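Maureen Whitlock has the kettle on before I've got my coat off. The games cupboard in her back room is famous round here, and I've wanted a proper nose through it since May, when she lent me a box with half the bits missing (her words – I'd never have noticed!).

"Loose bits are my life," she says. "Everybody's got a drawer of them. Mine just got out of hand."

She began with dice. Her nan kept a tobacco tin of them, and by the time it came down to Maureen there were 288, none of them matching. These days people post her odds and ends from jumble sales and house clearances, and she tries to work out which game they've come from.

I ask why she sorts everything on cloth.

"Noise, mainly. Tip a tin out on a bare table and the dog goes through the roof. And they don't roll off. I like a dark grey, so the pale dice stand out, and anything bright shouts at you." 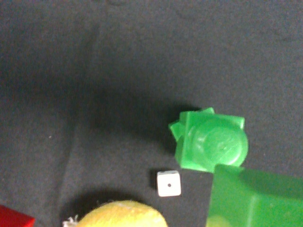

Plastic pieces are her favourite puzzle, and she'll happily lose an evening to one. "You look for the moulding first, any ring or mark on it. Then the colour. Greens are a pain, everyone made greens."

Does she ever give up? "I've got a jar for those. Clive Ashworth comes round and goes through it. He got 6 in one afternoon, and he was unbearable for weeks."

She still plays too, most Thursdays, and she's a terrible loser. "I throw ones. All those dice and I throw ones – my grandson thinks it's hilarious."

I came home with a borrowed set, a slab of parkin and strict orders to check under the sofa before bringing it back.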